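Häufige Fragen zu den Rastertischen im Lultument

Seit die neuen Tische stehen, bekommt unser Postfach eine Aufmerksamkeit, die es vorher nicht kannte. Ein großer Teil der Mails enthält dieselben Fragen, manche davon in Großbuchstaben. Wir haben sie gesammelt und in eine halbwegs höfliche Reihenfolge gebracht.

Was kann ich an den Tischen machen?

Alles, was eine große, helle, ebene Fläche braucht und danach wieder verschwindet: Stoff und Papier auslegen, Schnittmuster übertragen, Bausätze sortieren, Päckchen packen, Passepartouts anzeichnen, Puzzles. Ja, auch Puzzles. Wer eins mit sehr viel Himmel mitbringt, sollte allerdings wissen, dass ein Platz höchstens acht Stunden am Stück gebucht werden kann.

Was geht nicht?

Schneiden ohne Unterlage, Löten, Heißkleber, Sprühlack und Epoxidharz. »Ich passe auch ganz doll auf« ist uns als Argument bekannt. Für Harz und Lack gibt es den Werkraum im Hof, dort ist der Tisch ohnehin schon verloren.

Wie buche ich einen Platz?

Über den Kalender auf der Startseite. Platz auswählen, Uhrzeit eintragen, bestätigen. Danach kommt eine Mail mit dem Türcode. Wenn keine Mail kommt, liegt sie im Spamordner. Wenn sie dort auch nicht liegt, wurde die Adresse falsch geschrieben, und irgendein unbeteiligter Mensch hat jetzt Zugang zu unserem Raster.

Wo finde ich den Raum?

Raum 711, vom Aufzug aus links. Das Schild an der Tür sagt »Cirisine«, so hieß der Vormieter. Wir haben uns an das Schild gewöhnt und bitten um dasselbe.

Wofür sind die Linien auf der Tischplatte?

Zum Ausrichten. Wer eine Stoffbahn fadengerade hinlegen oder eine Kante rechtwinklig anzeichnen will, legt sie an eine Linie an und ist fertig. Viele Leute benutzen das Raster auch, um Kleinteile in Reihen zu ordnen. Andere ignorieren es vollständig und fragen uns später, warum ihr Kissenbezug ein Parallelogramm ist.

Die Linien sind kaum zu sehen. Ist der Druck schon abgenutzt?

Nein, die sollen so sein. Kräftige Linien stören unter dünnem Papier, und nach einer Stunde darüber flimmert es vor den Augen. Dünn und grau reicht völlig, sobald man sich einmal hinuntergebeugt hat. Wer mehr Kontrast braucht, bekommt am Empfang ein dunkles Anlegelineal. Bitte zeichnet die Linien nicht nach. Wir mussten diesen Satz aufnehmen, weil im April jemand sehr sorgfältig und mit Permanentmarker geholfen hat.

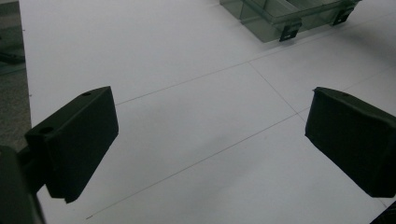 Weiße Tischplatte mit feinem grauem Raster, weiter hinten rechts ein durchsichtiger, grünlicher Kunststoffbehälter.

Kann ich mich beim Zuschneiden auf das Raster verlassen?

Zum Ausrichten ja, zum Messen nein. Für Maße, auf die es ankommt, nehmt bitte ein Lineal oder Maßband. Maßbänder aus Textil dehnen sich übrigens mit den Jahren, unser ältestes ist inzwischen ausgesprochen großzügig. Es hängt nur noch aus Sentimentalität am Haken.

Warum ist alles so weiß?

Auf Weiß findet man eine Stecknadel, eine Perle oder eine M2-Schraube wieder. Auf Holzmaserung sucht man sie, bis das Gebäude schließt. Die Oberfläche ist matt, damit die Deckenlampen nicht zurückblenden. Dass man darauf auch jeden Kaffeering sieht, war Teil der Abwägung.

Auf meinen Fotos wirkt der Tisch bläulich. Ist das eine andere Farbe?

Der Tisch ist weiß. Das Licht im Raum ist eher kühl, und viele Telefone machen daraus ein leichtes Graublau. Wer Ware für einen Onlineshop fotografiert, stellt den Weißabgleich von Hand ein oder legt eine Graukarte dazu. Reklamationen von Kunden, deren cremefarbener Schal cremefarben ist, können wir leider nicht bearbeiten.

Was darf in die Kunststoffbehälter?

Eure Kleinteile, solange ihr da seid. Knöpfe, Clips, Garnrollen, Schrauben, Stifte. Die Behälter sind durchsichtig, man sieht also, was drin ist, und wir sehen, was beim Gehen noch drin ist. Kein Essen, keine Flüssigkeiten. Auch keine »nur ganz kurz« abgestellte Suppe.

Kann ich meine Sachen bis zum nächsten Termin stehen lassen?

Auf dem Tisch nicht. Im Flur stehen Regalfächer, die man für vier Euro im Monat mieten kann. Was nach Buchungsende auf dem Tisch liegt, wandert in die Fundkiste und bleibt dort drei Wochen. Danach gehört es Amber Ellwood, die den Bastelkurs für Kinder leitet und für wirklich alles Verwendung hat. Wer seine Zackenschere noch einmal wiedersehen will, meldet sich also besser rechtzeitig.

Wie hinterlasse ich den Platz?

Behälter leeren und zurück an den hinteren Tischrand stellen. Platte trocken abfegen, erst danach feucht wischen. Andersherum verteilt man Fusseln zu einer Art Filz. Den grauen Boden bitte auch kurz ansehen: Graue Fäden auf grauem Boden sind eine hervorragende Tarnung, der Staubsauger steht hinter der Tür.

Womit wird gewischt?

Lauwarmes Wasser, weiches Tuch, ein Tropfen Spülmittel. Keine Scheuermilch, keine Schmutzradierer, kein Nagellackentferner. Bei Bleistift hilft ein normaler Radiergummi. Bei Kugelschreiber hilft Ehrlichkeit, bitte am Empfang Bescheid geben.

Darf ich die Tische verschieben?

Zu zweit und nach Absprache. Anheben, nicht schieben. Der Boden merkt sich alles.

Gibt es so einen Tisch auch für zu Hause?

Die Platten hat uns die Tischlerei Naqvi gebaut, die Anfragen von Privatleuten annimmt. Vorher bitte die eigene Wohnungstür ausmessen. Für kleine Wohnungen tut es auch eine aufrollbare Rastermatte, zum Beispiel die von Grisance, die wir am Empfang verkaufen. Aufgerollt lagern, nie gefaltet, sonst hat das Raster einen Höhenzug.

Meine Frage steht nicht hier.

Dann schreibt uns über das Kontaktformular. Wir antworten werktags ab zehn Uhr, vorher suchen wir noch die Nadeln vom Vorabend.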